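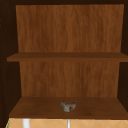
박브리지(Bakbridge)에 다녀온 지 벌써 몇 주가 지났는데 이제야 적습니다. 시 쓰는 모임 식구들에게는 돌아오자마자 글을 올리겠다고 큰소리를 쳐 놓고, 막상 수첩을 펴 보니 역에서 급하게 휘갈긴 글씨를 제가 못 읽겠더라고요. 그래도 12월의 그 하루가 아직 마음에 따뜻하게 남아 있어서, 기억나는 것부터 두서없이 풀어 보겠습니다. 좀 길어질 것 같으니 차라도 한 잔 옆에 두고 읽어 주세요.

## 그라리스라는 출판사

그라리스(Graris)는 시집만 내는 작은 출판사입니다. 일 년에 한 번 문을 열고 독자들을 맞이하는데, 저는 이 출판사에서 만드는 시 잡지 《렐렉(Releck)》을 통해 처음 알게 되었습니다. 예전에 모임에서 돌려 읽었던 그 얇은 잡지 말이에요. 표지에 제목도 없이 시 한 줄만 박혀 있어서 다들 이게 잡지냐 엽서냐 했던 것, 기억하는 분이 계실 겁니다.

행사 안내문에는 한 번에 최대 20명까지만 받는다고 적혀 있어서 신청해 놓고도 며칠 동안 답장을 기다리며 꽤 조마조마했습니다. 다행히 오후 2시 조에 넣어 주셨고, 저는 기차를 한 번 갈아타고 가면서 시집 한 권을 다 읽을 생각이었는데 창밖만 보다가 도착했습니다. 강을 따라 낮은 지붕들이 이어지는데 그걸 놔두고 책을 볼 수가 있어야지요.

역에서 출판사까지는 걸어갔습니다. 길을 한 번 잘못 들어서 빵집 앞에서 한참 서성였고, 그 덕에 양귀비씨 빵을 하나 사 먹었어요. 이건 시와 아무 상관이 없지만 아주 맛있었으므로 적어 둡니다. 혹시 가시는 분은 다리를 건너자마자 왼쪽으로 꺾으세요. 저처럼 직진하시면 학교 운동장이 나옵니다.

## 라도슬라바 하르바트 편집장님 이야기

우리 조를 안내해 주신 분은 편집장 라도슬라바 하르바트(Radoslava Charvát) 선생님이었습니다. 목소리가 작아서 처음에는 다들 앞으로 몰려섰는데, 시를 읽으실 때만은 뒤쪽까지 또렷하게 들렸습니다. 인사말 대신 투고 원고 한 편을 읽으셨거든요. 돌멩이를 주머니에 넣고 다니는 아이에 대한 시였는데, 다 읽고 나서 한마디 설명도 없이 "자, 그럼 올라가실까요" 하시는 바람에 저는 계단을 오르는 내내 그 아이 생각을 했습니다.

위층 편집실에서는 원고가 책이 되기까지의 과정을 교정지를 펼쳐 놓고 보여 주셨어요. 제가 제일 오래 붙들고 있었던 건 어느 시인의 교정지였습니다. 같은 행의 마지막 단어를 '눈동자'에서 '눈'으로, 다시 '눈동자'로, 그러다 아예 지웠다가 교정 마지막 단계에서 되살려 놓은 흔적이 그대로 있더군요. 그것도 연필, 파란 펜, 빨간 펜으로 번갈아 가면서요. 우리 모임에서 단어 하나를 두고 저녁 내내 옥신각신하던 게 떠올라서 혼자 웃었습니다. 옆에 계시던 분이 왜 웃느냐고 물으셔서 설명해 드리려 했는데, 제 짧은 외국어로는 도무지 그 우스운 맛이 전해지지 않아 그냥 같이 고개만 끄덕였습니다.

비유가 지나치게 화려한 원고는 어떻게 하시느냐는 질문도 나왔습니다. 보석이니 별이니 불꽃이니 하는 말이 한 편에 다 들어 있는 시들 말이지요. (저도 찔렸습니다. 지난봄에 제가 낸 시를 아시는 분은 아실 거예요.) 하르바트 선생님은 잠시 생각하시더니, 그런 원고를 받으면 제일 반짝이는 말 하나만 남겨 두고 나머지를 손으로 가린 채 읽어 본다고 하셨습니다. 그렇게 읽어도 시가 서 있으면 시인에게 전화를 건다고요. 편지가 아니라 꼭 전화를 하신대요. 집에 와서 제 시로 해 보았는데, 어느 낱말을 남길지 고르다가 날이 저물었습니다.

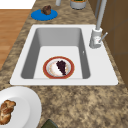 ## 시메크 인쇄소

그다음에는 다 같이 골목을 건너 시메크(Šimek) 인쇄소로 갔습니다. 그라리스의 책을 찍는 곳인데, 표지와 속표지는 지금도 활자를 골라 짜서 찍는다고 합니다. 잉크 냄새를 좋아하는 분이라면 문을 여는 순간부터 행복하실 거예요. 저는 코트에 밴 냄새가 아까워서 며칠이나 그 코트를 세탁소에 못 맡겼습니다.

인쇄소에서 들은 이야기 중에 오래 남는 것은 빈 공간에 대한 것이었습니다. 활판에서는 글자 사이의 여백도 납 조각을 하나하나 끼워 넣어 만드니까, 행갈이가 많은 시는 글자보다 여백을 짜는 데 손이 더 간다고 해요. 들여쓰기를 계단처럼 해 놓은 시가 들어오면 직원분들이 서로 눈치를 본답니다. 저도 계단식 들여쓰기를 퍽 좋아하는 사람이라 조금 죄송한 마음이 들었는데, 그렇다고 앞으로 안 쓰겠다는 약속은 못 하겠습니다.

직접 한 줄을 짜 보는 시간도 있었습니다. 글자가 좌우로 뒤집혀 있어서 b와 d를 자꾸 헷갈렸고, 제가 찍은 종이에는 결국 철자가 하나 틀린 채로 제 이름이 남았습니다. 다시 찍을 기회를 주셨는데 뒤에 기다리는 분들이 계셔서 사양하고 그냥 받아 왔어요. 지금은 사전 사이에 끼워 두었으니 다음 모임 때 보여 드리겠습니다.

## 나가노 소타 씨의 낭독

해가 질 무렵 다시 출판사로 돌아와 낭독을 들었습니다. 낭독자는 나가노 소타(Sota Nagano) 씨로, 박브리지에 머물며 쓴 산문시를 모아 첫 책을 낸 분입니다. 《렐렉》 14호에 그중 몇 편이 먼저 실렸는데, 저는 미리 읽고 갔으면서도 목소리로 들으니 전혀 다른 글 같았습니다. 눈으로 읽을 때는 문장이 너무 길어서 숨이 차다고 느꼈거든요. 그런데 본인은 쉼표마다 아주 느긋하게 쉬더라고요. 그 쉬는 자리까지가 글이었던 모양입니다.

특히 할머니의 편지를 번역하려다 실패하는 이야기가 좋았습니다. 편지에 나오는 날씨 표현 하나를 다른 언어로 옮기지 못해 몇 장을 쓰고 또 쓰다가, 마지막에는 그날 할머니 댁 빨래가 얼마나 늦게 말랐는지를 적는 것으로 끝납니다. 줄거리로 옮겨 놓으니 싱겁네요. 제 옆의 어르신은 손수건을 꺼내셨고 저도 괜히 수첩에 뭘 적는 척을 했습니다. 나중에 보니 '빨래'라고만 적혀 있었어요.

낭독이 끝나고는 질문 시간이 있었습니다. 산문시와 그냥 산문의 차이를 묻는 분이 계셨는데(어느 나라에 가도 이 질문은 나오는가 봅니다!) 나가노 씨는 한참 망설이다가 자기는 줄을 바꾸고 싶은 걸 참으면서 쓴다고 대답했습니다. 뒷줄에서 웃음이 터졌고 하르바트 선생님도 웃으셨습니다.

책은 88쪽짜리로, 손바닥보다 조금 큽니다. 한 권만 사려던 것이 모임 분들 얼굴이 떠올라 여러 권이 되었고, 돌아오는 기차에서 가방끈이 어깨를 파고들었습니다. 서명도 받았어요. 한국의 작은 모임에서 함께 읽을 거라고 했더니 나가노 씨가 맨 앞 장에 "천천히 읽어 주세요"라고 써 주셨습니다.

## 가 보실 분들을 위해

신청은 출판사에 이메일로 하면 됩니다. 짧은 자기소개와 요즘 읽고 있는 시집 제목을 같이 적어 달라고 하는데, 심사하는 건 아니고 하르바트 선생님이 궁금해서 물어보시는 거라고 해요. 안내는 영어로도 해 주십니다. 다만 낭독은 통역이 없으니 작품을 조금이라도 미리 읽고 가시는 편이 훨씬 즐거울 겁니다. 편집실 계단이 좁고 가파르니 짐은 아래층에 맡기세요. 저는 굳이 메고 올라갔다가 내려올 때 고생했습니다.

책은 제가 다음 모임에 들고 가겠습니다. 먼저 읽고 싶은 분은 댓글로 말씀해 주시고, 나가노 씨의 할머니 편지 이야기는 누가 우리말로 한번 옮겨 봐 주시면 정말 좋겠어요. 저는 첫 문장에서 벌써 사흘째 막혀 있습니다.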